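Perception Software Engineer, Outdoor Ground Robots
Haslinger — Field Autonomy Group
Location: Esescombe site, on-site four days per week
Contract: permanent, full time
Reports to: Ljubica Matić, Perception Lead

Haslinger develops the navigation software for Naretti, a wheeled ground robot that travels unattended on paved service roads and picks up litter along its route. The perception team is hiring one engineer to take over ownership of ground segmentation and small-object detection. The position is open because the current owner is moving to the planning team in June and will stay available for handover.

Background

The Naretti stack is divided into perception, local planning, control and fleet tooling. Perception receives camera images and wheel odometry and publishes three outputs: a drivable-surface mask, a curb line estimate for each side of the road, and a list of small objects on the ground with position and class. Local planning consumes all three at 18 Hz. There is no lidar on the current hardware revision and none is planned for the next one.

Most of the remaining error is in the surface mask and the object list. The surface model was first trained on asphalt. Block paving behaves differently: the joints produce a repeating texture that changes with distance, and the far field collapses into a flat gray that the network confuses with concrete. Where a concrete shoulder runs beside the curb, the mask tends to leak across the curb line in strong sunlight. Planning then sees a road that is wider than the real one.

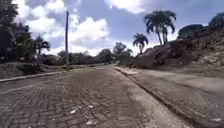

Object detection has a related problem. Paper scraps on gray pavers are low in contrast and small in pixels, and pale grit in the joints raises the false positive count. The present detector runs on a single image and has no memory. A temporal filter was prototyped by Do-yoon Cha and merged behind a flag, but it has not been tuned and it fails when the robot pitches over uneven blocks. Finishing or replacing it is the first task for the person hired.

Responsibilities

Maintain and extend the surface segmentation model, including training scripts, export and on-robot inference.

Bring the small-object detector to a state where planning can stop for an object on the first pass. The current build misses too many and goes back for them.

Fit curb lines from the mask and report a covariance that the planner can use. The existing estimator reports a constant.

Write regression tests against logged drives. The replay set holds 78 logs at present, and each release candidate is run against all of them before it goes to a robot.

Review labels. Labeling is done by an outside contractor, Naltulow, under a written guideline which this position will own. The guideline is 29 pages long and parts of it contradict each other, mainly on soil and short grass at the verge.

Take part in field testing. Expect to be outdoors with a laptop for one or two mornings a week, starting at 7:30.

Required

Three or more years of work on vision software that ran on a physical machine.

Good C++ and Python. The on-robot code is C++17; training and evaluation are in Python.

Practical knowledge of camera calibration, including extrinsics that drift. You should be able to explain how a small pitch error moves a ground-plane projection at long range.

Experience training and deploying segmentation or detection networks under a fixed compute budget.

Working knowledge of ROS 2, or of a comparable message-passing framework and the willingness to learn ours.

Useful but not required

State estimation, especially fusing wheel odometry with visual tracks.

Quantization and profiling on embedded GPUs.

Prior work on vegetation, unpaved edges or hard shadows under trees.

A driver's license. The test roads are not served by public transit.

What the position does not include

Path planning and motor control belong to a separate team under Ayman Atallah. You will agree on interfaces with that team but will not write their code. The pickup mechanism has its own camera and its own software, and neither falls under this position. There is no on-call rotation.

Working arrangements

Standard hours are flexible outside field mornings. One day per week may be worked from home. Training jobs run on an in-house cluster shared with planning — queue times are short except in the week before a release. New staff receive a workstation and a bench unit with the same compute module and camera as the robot.

Selection process

1. Written application, read by Ljubica Matić and Ha-rang Wang.
2. A 45-minute call on past projects. No coding.
3. A take-home exercise: a short log with camera images and odometry, and a curb estimator with two known faults. Find them, fix one, and write up the other. Please stop after three hours, finished or not. The write-up carries more weight than the code.
4. A half-day on site, including a walk along one of the test roads with the team and a discussion of your exercise.

Applicants are told the outcome after each stage.

How to apply

Send a résumé and a cover note of no more than one page to Olga Quintela in the Haslinger hiring office, with "Perception, Esescombe" in the subject line. In the note, describe one perception failure you diagnosed on real hardware: what the log showed, what you first suspected, and what the cause was. Links to code are welcome, and a repository with a readable commit history is preferred to a demo video. Applications without the note will not be considered.

The position stays open until filled. Questions about the technical content may be sent to the same address and will be forwarded to the team.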